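Still waiting on the robot that does the dishes

Last issue I asked you all which chore you'd hand over to a machine first, and wow, my inbox. Folding laundry won by a mile (no surprise), then the dishwasher, then a whole pile of you who just want somebody else to put the groceries away. Zlatko Vukadinović wrote in from Windville to say he'd give up his car before he'd match another sock, and I believe him.

So can they do any of it yet? My short answer is sort of, slowly, and with a person standing very close by.

I spent most of April reading whatever I could find and pestering people who know more than I do. The one who put up with me longest was Lambros Psarras, who used to set up packing lines at Arnton and now fixes them on his own. On a shop floor, he says, the picture is pretty good. If the same box comes down the same belt facing the same way, an arm will pick it up 3,000 times in a shift and never ask for a coffee. Tip one box on its side and you may be walking over there to sort it out yourself.

Now think about your kitchen. Nothing in it comes down a belt! My fruit bowl has a different crowd in it every week, and I don't squeeze a tomato the way I grab a walnut. I've never once thought about that while doing it. My hand just knows, and getting that "just knows" into a machine is where a lot of the work is going right now. One way in is to have people do the picking up themselves, holding the same kind of gripper a robot would use, over and over, with all sorts of everyday stuff. 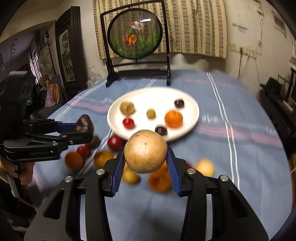
Lambros thinks fruit and nuts are a great place to start, by the way. They're small, they roll, they come in every shape, and if you bruise a few you can still make jam. He's a lot less cheerful about laundry. A shirt never lands the same way twice, and he figures we'll have robots making a decent salad well before anyone gets a fitted sheet folded (I can't do one either, so no judgment from me).

My own guess is that the first thing I'd really pay for is a tidier – something that clears the table and puts the odds and ends back in their bowls while I'm asleep. It could take all night for all I care. I'd want it quiet, and I'd want it cheaper than $500, which got a very long laugh from Lambros over the phone.

Next time I'm getting into robot mowers, so if yours has ever gone off down the street without you, please write and tell me everything.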